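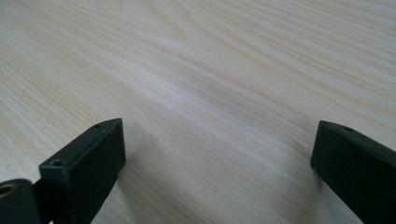
4 min read

Olga Sequeira wanted the table gone by Saturday. Her brother had left it to her with the apartment in Burnness, and the man from Vieira was paying 3860 for the whole lot, table included, as long as it was cleared.

She had been clearing it for a week. Bills went in one bag, letters in another. What was left went in the green basket, and by Thursday she had emptied that too, down to one cloth.

"You could keep the basket," Liam said. He had come up from the second floor to help with the lifting.

"I have baskets."

"Then keep the cloth." 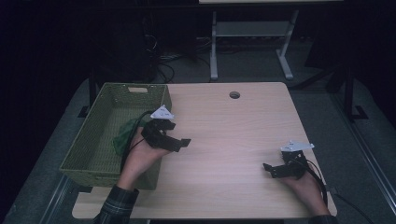

The cloth was the bright green one her brother used on everything. He wiped the table with it after supper, long strokes, always with the grain. He said going across it was how you ruined a good piece of wood. She had gone across it for years when he wasn't looking, and the table was fine.

Liam asked what the hole at the back was for.

"His lamp. The cord went down there."

"Where's the lamp?"

"Beverley has it."

He nodded and went to measure the doorway. She heard the tape snap back, then snap back again. He called out that the legs would have to come off.

Olga sat down and put her palm on the wood. Near the top the lines bent around and came back on themselves. Her brother used to say it looked like a hill on a map. He had never told her which hill, and she had never asked him.

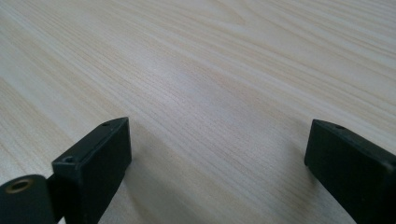
The hill, near the top.

"Do you want me to start on the legs?" Liam said from the hall.

"Call Vieira first," she said. "Ask what he'd pay without the table."

Comments

Filipa P.: I have my mother's table and no room for it. Read this standing up in my kitchen.

miloslav_k: Liked the lamp part. I wanted to know more about Beverley.

Bonarier23: With the grain, always. The brother was right.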